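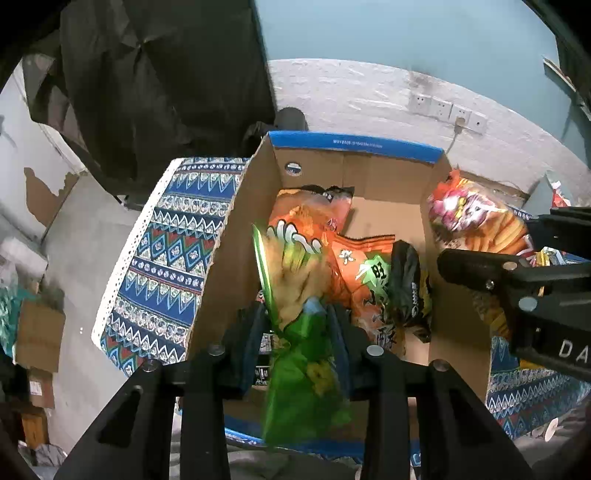

Green bag in the pads, over the box.

July, 9 p.m. Pads again. The Stoltico sheet says to swap them every 2,000 grips. I don't believe it. The left one on the Wenara pair started slipping at 367, and all I'd given it was snack bags. Wiped both, snugged the pivot screws, ran 60 more. Four drops. Before the wipe it was nine, so fine, cleaning does something, but I'd like to see whoever wrote 2,000 try it on a shiny bag. 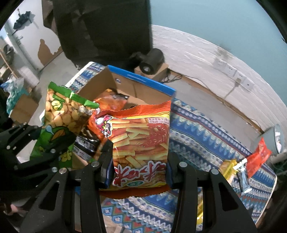
Fries bag upright, pads low on the package.

Gripping low seems kinder to the bag. Or I'm just slower when I grip low, and slow is what helps. Can't tell yet. The forum swears by re-zeroing the jaws each morning. Did it all week and saw no difference whatsoever.

Spare pads are 203 for the set. Not paying that until I've tried the old ones turned around. Left side first, tomorrow.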